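工作笔记 二月 染色间

早上七点四十

水烧上了，先记昨晚的。

茜草这一轮总算有样子了！Luvcombe 那袋根粉泡了整整19个小时，打开盖子的时候水面一层铁锈色的细沫，底下浓得像放凉的红茶。我拿一根白棉线蘸了一下，没加任何东西，线上就已经是暖暖的橘粉色，站在水槽边看了好一会儿，差点忘了炉子上还有锅。

先把这轮的做法写全，省得下个月又翻不到。

布：Arau 的那匹平纹棉，没上浆的，裁成巴掌大的样片，锁了边。毛线：Vasconcelos 纺的双股细羊毛，绕成小绞，每绞用棉线松松打两道八字结。上次打得太紧，结底下留了白，像绑染，好看归好看，不是我要的东西。

精练：棉布用纯碱加一点中性皂，小火煮到水发黄，倒掉，再煮一遍。第二遍的水居然还是黄的。这匹布看着很白，煮出来的水像淡啤酒，以后凡是新布一律煮两遍，别心存侥幸。羊毛只用温水和中性皂泡，不搅，不换急冷的水，从盆里捞起来的时候托着底下。

媒染：棉布先走单宁，再走醋酸铝；羊毛直接用明矾，加少许塔塔粉。明矾要先用热水化透再兑进大锅，锅底看不见颗粒了再下线。

麸皮水：棉布出了醋酸铝、晾干以后过一遍麸皮水，把没抓牢的铝盐带走。这一步我以前总偷懒，觉得反正后面要漂洗。这次老老实实做了一半的样片，另一半只用清水漂，差别大得我想给麸皮写封感谢信。做过的那一半颜色平、干净，边缘没有深一圈的水线；没做的那一半斑斑驳驳，染液也浑，锅壁上挂了一层红色的泥。

染：冷水下料，慢慢升温，手伸不进去但水面还没有动静的程度，停在那里。绝对不要煮开。煮开以后棕色的那部分会跟着出来，红就往砖头色走。上次那锅就是我去接了个电话，回来已经咕嘟咕嘟冒泡，整批变成花盆的颜色。（花盆色的毛线我后来织了一副手套，暖和得很，也不算白做。）

关于水。

我一直怀疑水的事情，这回终于分开做了。自来水一组，收的雨水一组，从 Zatberg 带回来的泉水一组。Zatberg 的水硬得厉害，烧一次壶底就白一层，泡茶难喝，洗头打不出泡，染茜草却漂亮得不讲道理！出来的红又正又沉，雨水那组放在旁边像是洗了三年的旧布，偏橘，偏薄。自来水在中间，靠近 Zatberg 那一头。

道理书上都讲过，茜草里的红色素喜欢钙，和铝、钙凑在一起颜色才立得住。可是书上读到和自己从锅里提起来看到是两回事。我还往雨水那组里补了一撮碳酸钙（就是粉笔的那种白垩，研细了），第二锅的颜色马上跟上来了，和 Zatberg 那组并排放，隔一臂远我分不出来。凑近看，补钙的略亮一点，泉水的略暗一点，也许泉水里还有别的东西，铁？如果有铁，应该会更暗，所以就算有也很少。这个留着，以后找人测一下水。

结论先写一条在这里：没有硬水就补白垩，别为了水跑那么远的路。虽然我还是想去，那边山脚下卖的芝麻饼非常好。

样片编号

一直到207号都贴进册子了。册子已经合不上，用松紧带勒着。下一本要买活页的，纸要厚，不要带光的那种，胶在光面纸上粘不住，昨天翻开掉出来一小把，幸好背面都写了号。

写号用的那支笔换了。原来的笔遇到皂水会晕，连着几片的号码糊成一团蓝。现在改成在锁边的线头上打结记数，笨，但是洗不掉。布标用铅笔写也行，铅笔居然比大多数所谓防水的笔都牢靠。

上午十点过

开始做皂洗和沾色。

每次带初学的人来，大家最爱问的都是"怎么染得更红"，可是我现在越来越着迷的是后半段：红染上去以后，它肯不肯老实待着。一件红衣服在家里的一辈子，染色只占一天，剩下的日子全在和别的衣服挤在一起，盆里、绳子上、柜子里。它要是爱掉色，遭殃的是旁边那件白的。

所以这一轮不单看样片自己褪了多少，还看它把颜色给了谁。每片红布缝上一小条白棉、一小条白羊毛，像三明治一样，放进玻璃罐，加皂水，盖紧，坐在50度的水浴里，隔一阵拿起来摇几下。一共14个罐子，水浴锅里刚好坐满，再多一个都塞不下，摇的时候叮叮当当，隔壁以为我们在调酒。

罐子的排法：

前排，茜草棉，做过麸皮水的。
中排，茜草棉，没做麸皮水的。
后排，茜草羊毛，加两罐对照，对照是从旧衣服上剪下来的市售红棉布，什么染料不知道，就当是一般家里会有的红。

等的时候把家里洗红衣服的老办法理了一遍，有的靠谱，有的真的是传说。 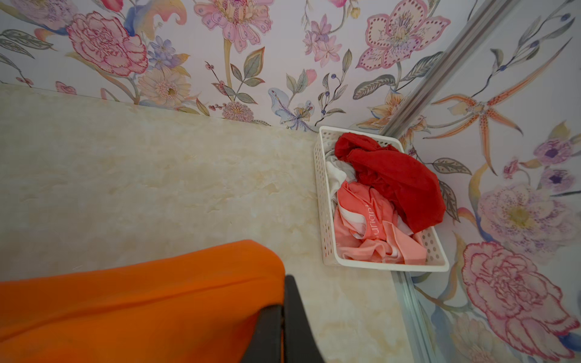
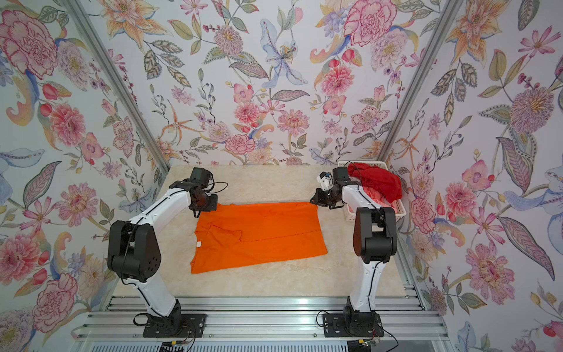

先说盐。几乎每家都有一位长辈坚持新买的红衣服要先泡盐水"定色"。我自己从小也这么干，脸盆里撒一把粗盐，泡一夜，很有仪式感。可是盐在直接染料和活性染料的染浴里是帮染料往纤维上靠的，衣服已经染完、做成成衣、挂到店里了，再泡盐水，盐没有什么可以固定的。泡的时候水不怎么红，大家就以为定住了。把盐水倒掉换成清水再洗，该掉的照样掉。我用对照那块红布试过，盐水里确实安静，一进皂水立刻原形毕露。

白醋。对羊毛和丝上的酸性染料，酸性环境确实能让染料少跑一些，所以这条传说有半条腿是站得住的。对棉就没什么意思了，对茜草更要小心！茜草遇酸会往橘黄走，我有一片本来非常得意的正红，拿醋水过了一下，几口茶的工夫就变成南瓜汤的颜色。后来用白垩水泡回来一部分，回不到原样。那片我也贴进册子了，旁边写了个大大的"醋"字。

第一次单独洗。朴素，管用，没有什么可争的。多数红衣服掉的是浮色，就是没抓牢、只是沾在纤维表面的那部分，前几次洗掉，后面就安生了。我现在的习惯是新的红色、深蓝、黑色，头三次都自己待着。怕费水就攒几件同色的一起。

冷水。也管用，水越热浮色跑得越快。不过想把浮色一次赶干净的时候反而要用热一点的水，前提是那件衣服的面料和洗标允许。做样片的时候我宁愿让它在罐子里把该掉的全掉光，好过以后在别人家的白衬衫上掉。

别堆着。这条我觉得说得太少了！湿的深色衣服团在一起搁着，比洗的时候还危险。洗的时候水多，染料掉下来就被稀释、被皂带走；洗完脱了水堆成一团，布贴着布，水少，染料浓，没地方去，就一点一点挪到隔壁那件身上。很多人说"我洗的时候明明水是清的，怎么白的还是染了"，多半就是这段时间出的事。湿的就赶紧抖开晾，干的放在一起没有多大关系，真正干透的布之间只有摩擦会带走一点点颜色。

吸色纸。有用，但不是符咒。它能抓住水里游离的染料，抓不住两件衣服贴在一起直接蹭过去的。放一张进去就把红袜子和白床单混洗，是在考验运气。

已经串了色怎么办。趁湿，马上再洗一遍，多放水，别烘。烘过就难了。纯白棉的可以用氧系的漂白粉温水泡，有颜色的先在不显眼的地方试。羊毛和丝别碰这类碱性的漂白粉，纤维会伤。

印花和拼色的麻烦一些。一件衣服上同时有红又有白条、白字，等于把肇事者和受害者缝在了一起，没法分开洗。这种我会翻过来，水多，动作快，不泡，拧完马上平铺或者挂直，别折着。之前有人送来一条自己染的格子围巾，红格白格，泡了一晚上"定色"，第二天白格全成了粉的。说实话粉得挺匀，我夸了半天，对方没怎么笑。

中午十二点半

吃饭。南瓜汤。盯着碗里看了很久，想起那片醋布。

下午两点

罐子开了。

做过麸皮水的茜草棉，皂水是很浅的粉，像涮过毛笔尖。旁边缝的白棉条几乎没变，要和没洗过的白布并在一起，拿到窗边才看得出来。白羊毛条稍微粉一点点。自身颜色没有变浅，甚至看着更亮了，大概是棕的那部分和表面的杂质给洗掉了，这一点我特别开心，老师傅们说茜草越洗越好看，原来不全是安慰人的话。

没做麸皮水的，皂水浑，红得像西瓜汁，罐底有沉淀。白棉条明显发粉，还不匀，有点状的红渍，用指甲能刮下一点粉末。这就对上了：没洗净的铝盐在染锅里自己抓了染料，结成细颗粒挂在布面上，看着颜色深，其实是虚的。以后谁再说麸皮水这一步可以省，就给他看中排。

茜草羊毛，皂水浅橘，白棉条干净，白羊毛条带一点暖色。羊毛给羊毛，棉给棉，好像各认各的亲戚，不过样本太少，先不要下这种结论。要重做一轮，多纤维的贴衬布也该买了，一条上织好几种纤维，省得我一条一条缝。

对照的两罐很有意思，皂水红得最鲜，是那种偏蓝的、脆生生的红，和茜草的红完全不是一路。白棉条染成了均匀的浅玫瑰色。单看那根布条还挺美的。自身几乎看不出变浅，这件衣服穿在身上的人肯定觉得它一点没掉色，全是旁边那件替它承担了。所以只看自己褪不褪，真的会被骗。

评级：灰卡找到了，压在量杯底下，边角有一块水渍，不影响中间。靠窗、避开直射光，两个人各看各的，写在纸条上再对。有几片差半级，争了几句，最后按低的记。傍晚的光偏黄，别在那个时候评红色，上个月就是那样评的，全部要重看，唉。

摩擦那一项

干摩没问题。湿摩，没做麸皮水的又露馅，白布上一道清清楚楚的红印。做过的只有淡淡的影子。羊毛的湿摩比我以为的好。摩擦头上的白布记得每次换面，今天有一次忘了，那个数作废，已经划掉。

下午四点

新锅。趁染液还有劲，下第二浴和第三浴。

第二浴出来是珊瑚色，真的好看，比头浴的正红更让我动心，围着锅夸了半天。第三浴是很浅的杏粉，薄得像晒过很久的窗帘。同样的根，同样的水，一锅一锅往下走，从沉的红到轻的粉，挂成一排像一架琴。根渣不要倒，晾干了存着，听说还能再榨一次，颜色会很淡，试试又不花钱。

往第三浴里分出一小杯，滴了一点点铁水，立刻转成灰紫，像傍晚山后面那种颜色。只滴了一点！铁水瓶子用完马上盖好，放回单独的架子，搅过铁水的筷子绝对不许回到红锅里。筷子上缠了黑胶带的就是铁的，缠白胶带的是铝的，没缠的先不要用，问过再说。

又想起一个点，趁没忘：醋酸铝那批布，晾的时候是夹着一个角竖着挂的，盐液往下流，下缘偏深。前排有两片就是这样。改成横着平晾，架网子，中间翻一次面。晾布的地方离窗别太近，风一吹布贴到一起，贴住的那块后来颜色就不一样。

要买的

麸皮（粮店那种粗的就行，超市做早餐的那种太细，滤不干净）
白垩
中性皂
多纤维贴衬布
活页册，厚纸，不反光
玻璃罐的胶圈，有几个发硬了，摇的时候渗水
黑胶带

Luvcombe 的根粉还剩小半袋，问一下下一批是不是同一年挖的根。年份不同颜色差很多，这袋力道非常足，我有点舍不得，想把最后这些留给羊毛。Vasconcelos 那边的细线也问问有没有没漂过的本白，漂过的吃色太急，容易花。

没弄明白的

一、麸皮水到底是麸皮里的什么在起作用。白垩水据说也能做这一步，和麸皮并排比一次。

二、皂洗以后变亮的那部分，是只变一次，还是每洗一次都再亮一点？同一片布反复洗，每次剪一小角留下来，贴成一条。

三、日晒。样片一半盖黑卡纸，一半露着，放南窗台，已经摆上去了，今天开始算。擦窗台的时候请绕开，别挪，别好心把纸扶正。

四、茜草红和市售红放在同一个罐子里，中间夹一条白布，会是谁的颜色留在上面？纯粹好奇。明天空两个罐子出来做。

晚上六点十分

水浴锅关了，插头拔了。羊毛那几绞还泡在余温的染液里，让它自己慢慢凉，明早再捞。盖子留一条缝，上面压了木勺。谁先到谁看一眼，别动，等我来一起提，我想看它出水的那一下！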